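Washing a printed tablecloth at 40 or at 30?

ngoc_dinh
Good evening. I bought a long purple cloth with blossoms from the Trình shop in Plostthorpe. The label is only in symbols and I am afraid the print will fade. Do you wash such a cloth warm or cold?

Groroson45
Warm is fine. I have washed mine for 11 years. 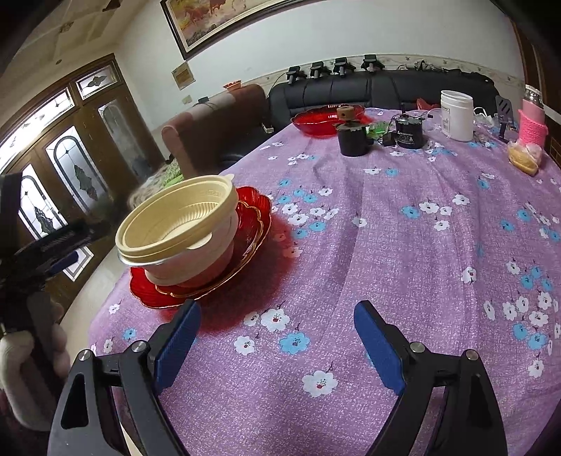 Page 2 of 6

hudix
I do not agree with Groroson45. Warm water took the blue out of my flowers – cold, inside out, and no spin above 600.

Groroson45
Then it was your powder, hudix. Powder for whites has bleach in it.

hudix
It was colour powder. I can read a box.

ngoc_dinh
Thank you both. I will try a corner in cold water first. May I also iron it on the back side?

hudix
Yes, on low.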